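이 보고서는 건축시공 실습 과목의 조별 과제로 작성하였다. 주제는 경사지 주택 경계에 쓰는 목재 울타리의 기둥 고정 방식 비교이며, 실습 부지는 학교 뒤편 Fadham 구역의 완만한 비탈이다. 조원은 Vanderleia Magalhães와 Janaína Guimarães 두 명이고, 본문은 함께 쓰고 도면은 Guimarães가 그렸다.

## 1. 과제의 배경

평지에서는 기둥 간격과 높이를 한 번 정하면 끝까지 같은 치수로 시공할 수 있다. 비탈에서는 지면을 따라 울타리를 기울일지, 칸마다 수평을 맞추고 계단식으로 내려갈지를 먼저 결정해야 한다. 이 결정에 따라 기둥 길이, 가로대 절단 각도, 하부 틈새 처리가 모두 달라진다.

수업에서 받은 자료는 대부분 평지 기준이었다. 우리 조는 같은 비탈에 두 방식을 나란히 시공하고, 기둥 하부는 콘크리트 타설과 쇄석 다짐으로 나누어 보았다.

## 2. 재료

- 기둥: 방부 처리 목재, 90각
- 가로대: 38×89 구조재, 칸마다 상하 2줄
- 판재: 폭 95 mm, 상단 수평 절단
- 철물: Collado 조절식 브래킷, 아연도금 나사
- 기초: 포대 콘크리트, 쇄석

목재와 철물은 Dindelness 자재상에서 구입하였다. 전체 재료비는 867유로였고, 이 가운데 352유로가 기둥과 가로대 값이다. 조절식 브래킷은 194유로로 예상보다 비중이 컸다. 계단식 구간에는 일반 고정 브래킷만 써도 되므로, 전 구간을 계단식으로 하면 이 항목은 빠진다.

## 3. 시공 과정

10월 초에 부지의 높낮이를 측량하였다. 줄을 치고 줄수평기로 칸마다 고저차를 쟀으며, 위쪽 끝 기둥을 기준점으로 삼았다. 처음에는 경사면을 따라 줄자를 대고 간격을 재는 바람에 기둥 위치가 도면과 어긋났다. 수평거리로 다시 재고 말뚝을 옮기는 데 오전이 다 갔다.

구덩이는 수동 오거로 팠다. 윗부분은 흙이 부드러웠으나 아래쪽 두 곳에서 자갈층이 나와 쇠지레를 써야 했다. 콘크리트 구간은 바닥에 쇄석을 깔고 기둥을 세운 뒤 타설하였고, 윗면은 물이 고이지 않게 기둥 바깥쪽으로 경사를 주었다. 쇄석 구간은 한 번에 100 mm씩 채우며 다졌다.

가로대는 경사 추종 구간부터 달았다. 브래킷 각도를 먼저 맞춘 다음 가로대를 현장에서 대어 보고 절단선을 그었다. 도면에서 계산한 각도로 미리 자른 첫 가로대는 한쪽이 떠서 쓰지 못했다.

## 4. 결과

| 항목 | 경사 추종 | 계단식 |
|---|---|---|
| 하부 틈새 | 거의 일정 | 내리막 쪽이 큼 |
| 가로대 절단 | 각도 절단 | 직각 절단 |
| 브래킷 | 조절식 | 고정식 |
| 기둥 길이 | 모두 동일 | 여유 길이 필요 |

기둥의 흔들림은 상단을 50 kg의 힘으로 당겨 확인하였다. 콘크리트 기초의 기둥은 눈에 띄는 변위가 없었다. 쇄석 기초 가운데 자갈층에 걸린 기둥 하나는 조금 기울었고, 다시 다진 뒤에는 다른 기둥과 차이가 없었다.

작업 속도는 계단식이 빨랐다. 다만 내리막 쪽 틈새를 막으려면 하부판을 따로 재단해야 하므로, 작은 동물의 출입을 막는 것이 목적이라면 이 시간을 함께 계산해야 한다.

## 5. 현장 견학

시공 전에 Vestov의 주택가를 하루 묵으며 둘러보았다. 비탈길에 면한 집은 계단식이 많았고, 오래된 울타리일수록 기둥보다 하부판이 먼저 썩어 있었다. 흙과 직접 닿은 판재는 손으로 눌러도 부스러졌다. 우리 도면에서 판재 하단을 지면에서 띄운 것은 이 견학 뒤에 고친 부분이다. 저녁에는 숙소에서 메모를 정리하고 단면도를 다시 그렸다. 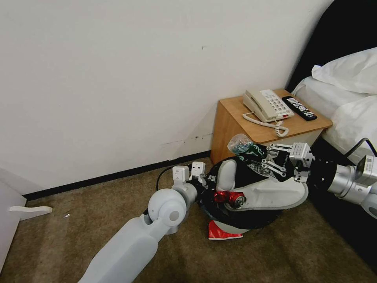
## 6. 한계와 남은 작업

관찰 기간이 한 학기에 그쳐 겨울철 동결에 따른 기둥 이동은 확인하지 못했다. 쇄석 기초는 배수에 유리하다고 배웠지만 이번 측정만으로는 비교할 수 없다. 판재 도장도 하지 않은 상태이다.

Magalhães가 다음 학기 초에 기둥 상단 높이를 같은 기준점에서 다시 재기로 하였다. 측량 기록과 절단 치수표는 실습실 서류함의 조별 폴더에 넣어 두었다.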